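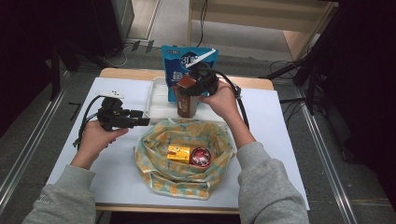 The snack table, with the citrus pouch open at the front and the blue bag and brown drink carton behind.

Sarkthorpe Neighbourhood House
Minutes of the Snack and Care Pouch Group
Thursday, July 15, 2021

Chair and minutes: Danuta Borkowska

Welcome
Danuta thanked everyone for coming out on such a miserable winter night, and gave a special thank you to whoever brought the lemon slice (it didn't last past the second item!). Apologies were received from the Zamora Street members, who had a clash with the school concert.

Minutes of the last meeting
Accepted, with one correction. The fabric was bought from Wirkeck and not donated by them, although they were very kind about the price.

Pouches
There was a lot of affection in the room for the orange and yellow citrus print on the pale green-blue cloth, and it was agreed to keep using it until the roll runs out. We have 37 pouches sewn. The soft cloth opens out like a bowl, so it is lovely to pack, but a few of us felt the edges flop over a bit once the small things are in. Danuta will try a slightly longer drawstring on the next lot and bring 2 along for people to fiddle with.

What goes in
A long and very good-natured discussion. The little yellow box and the round red tin sit nicely side by side in the pouch and everyone was happy with those. The drink carton is too tall to go in with the pouch closed, so cartons and snack bags will be handed over separately. It was suggested we put the bigger items on a white foam tray so people can carry the lot in one go, and this was warmly supported, though one member would rather see us move to cardboard when the trays are used up. Agreed to look at prices before November.

Table layout
Keep the white paper on the table, as it makes tidying up so much quicker. Tall things to the back, pouches to the front where people can reach them without knocking a drink over. Crumbs on the grey carpet were mentioned again, and could the last person out please run the vacuum over it.

Money
Balance is $2556. A payment of $750 to Zoltik for the next bulk grocery order was moved, seconded and carried.

Other business
The kitchen urn is dripping. Danuta to ring the office.

Meeting closed with a cuppa. Next meeting to be advised by email.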